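Wear notes: the Fosari crossbody after one winter

Mar 11, 2024

I bought the Fosari in January to replace a Bresari satchel whose strap anchor had torn out of the side panel. Several people asked how the leather holds up, so these are my notes so far.

The bag is full-grain calfskin, vegetable tanned, in the color Fosari sells as tobacco. It weighs 803 grams empty on my kitchen scale. The Bresari was heavier and held less. The lining is cotton twill, glued at the top edge and stitched at the bottom, so any repair to the inner pocket will mean opening the bottom seam.

Stitching is 8 per inch on the main panels. The gusset uses a wider spacing and the thread there has started to fuzz where it rubs against my coat. I ran a little beeswax over it and the fuzz lay down. I will check again when I switch to a lighter jacket.

The strap adjusts to 46 inches at the longest hole. I am tall and wear it over a wool overcoat, and it sits at the hip on the last hole. Anyone taller should ask for the long strap when ordering. Fosari punches extra holes on request but does not mention it on the order page.

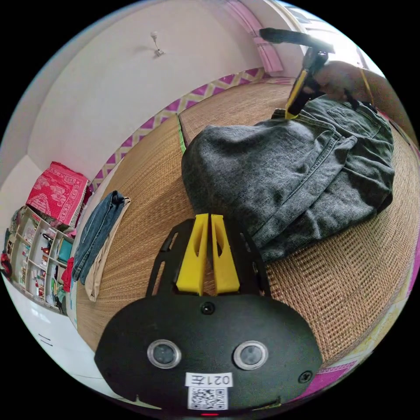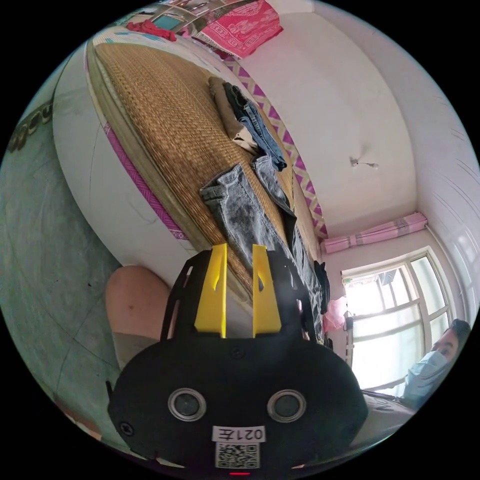
Yellow fingers on a black body, label and QR code on the face.

Color transfer was my main worry. I wore the bag against a cream knit for a full day and found a faint brown line at the waist. It came out in a cold wash. After two coats of conditioner I repeated the test on an old white shirt and found nothing.

The conditioner was Nedelcu neutral balm, applied with a cotton cloth and left overnight. It darkened the flap by a shade and the back panel hardly at all. The flap gets more sun, and the hide may come from a different part of the skin. I would test it under the flap first.

Hardware is solid brass, unlacquered. The buckle has dulled and I am leaving it that way. The magnetic snap is weak. With a paperback and a water bottle inside, the flap lifts when I bend down.

Iulian Zamfir wrote to ask how it compares with the Stalton messenger. The Stalton has the better closure and a wider strap, and it costs 100 dollars more. The leather on the Stalton is corrected grain with a heavy finish, so scratches stay white. On the Fosari they rub out with a thumb.

Next on the list is the edge paint, which has a small crack near the left D-ring. I have ordered a bottle in dark brown.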